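Project report: Our visit to the Makent open day
Group: Azra Nedeljković, Stavros Đorđević, Eleni Vlachou

Our teacher, Mr. Pavlović, gave us a choice between reading a chapter on robot arms and going to see some. Easy pick! Makent opens its workshop to students every November, so the three of us signed up, took the early bus and got there before the coffee was ready.

You start with a safety talk (short) and a company talk (less short), and then you can wander between the stations. We had promised to report on just one task, and we all wanted the same one – the Go station. It's called Ekitz, and it was run that day by Mirsad Matić, an engineer who was very patient with us even when we all asked things at the same time.

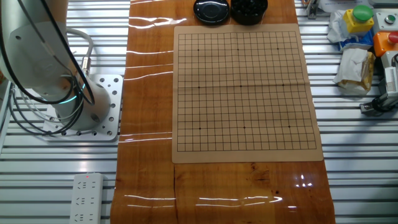 I should say that I'm the only one in our group who plays Go. I'm not good at it. But I do know how annoying it is when a stone lands a little off the point and you nudge it and then two others move. A full-size board is 19 by 19 lines, and black and white stones go on the crossings, so it's a pretty nice test for an arm. Stones are small, smooth and rounded on top. Picking up one from a heap is a different job from picking up one that sits alone on a table, and that's what Stavros wanted to know about the most.

Mirsad told us the project isn't about playing well. There are already programs for that. Ekitz is about the hand work: get a stone out of the bowl, bring it over, put it on the right crossing, let go without dragging it. He said the letting go took them longer to sort out than the picking up, which I would never have guessed. 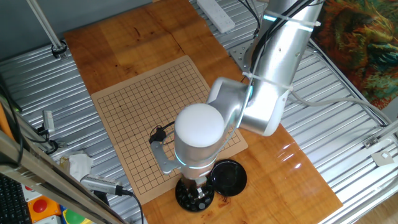 The arm over the bowl of dark stones, with the gripper tip pointing down.

Eleni wrote down most of the numbers. For the test we heard about, the team ran 400 pick-and-place tries, in sets of 100, and changed one thing between sets. Sometimes it was the speed, sometimes how hard the fingers close. I like that way of working, and we should have done the same with our line follower last spring (we changed everything at once and then had no idea what had fixed it).

Then there was the question of the board itself. I asked why they'd use a printed sheet when a proper thick wooden board would look so much nicer. Mirsad laughed and said a sheet is cheap, easy to swap and easy to carry to open days. A sheet can have a crease in it though, and I kept thinking about that. If one part sits a tiny bit higher than the rest, does the arm come down too hard there?

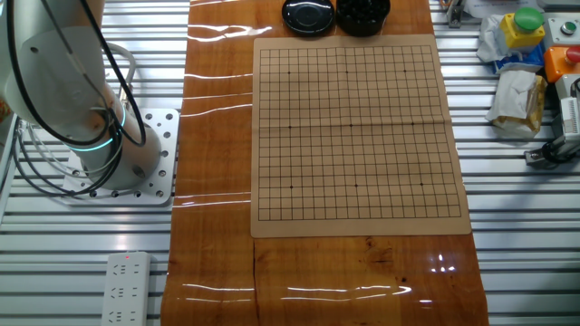
His answer was that the arm doesn't go to one fixed height and stop. It slows down near the board and feels for contact, and then opens. So a small bump shouldn't matter much. Stavros asked what happens with a big bump and got "please don't try it" as an answer, so I guess we'll leave that one open.

We also talked about shine. Everything around a Go bowl is glossy, and a camera doesn't love glare. The software they use for finding the stones is called Gashi, and Mirsad said it's tuned again whenever the lights in the room change. Eleni, who does our camera stuff at school, had about a page of follow-up questions here. I'll put her notes in the appendix and not pretend I understood all of them.

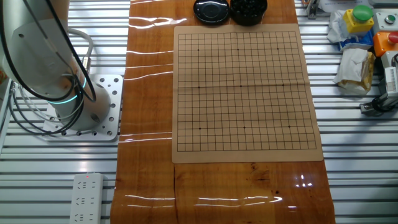
Before lunch we got to talk about emergency stops, and every one of us had to say out loud what we'd do if something went wrong. Step back first, then stop the machine. I thought that was a bit much until Mirsad told us how often people reach in to rescue the thing that fell.

What do we want to take from this for our own project? We've agreed on 2 changes. First, our little arm (the Braltero kit from the storage room) will slow down before it touches anything, because right now it just slams into the table. Second, we test in sets and write every miss down, even the embarrassing ones. Stavros is making the log sheet and I'm doing the code, with Eleni checking it – she finds my mistakes faster than I do.

Big thanks to Mirsad for his time, and to Mr. Pavlović for signing the forms at the last minute. We missed the bus home and had to wait for the next one, but we used the time to write the first half of this report.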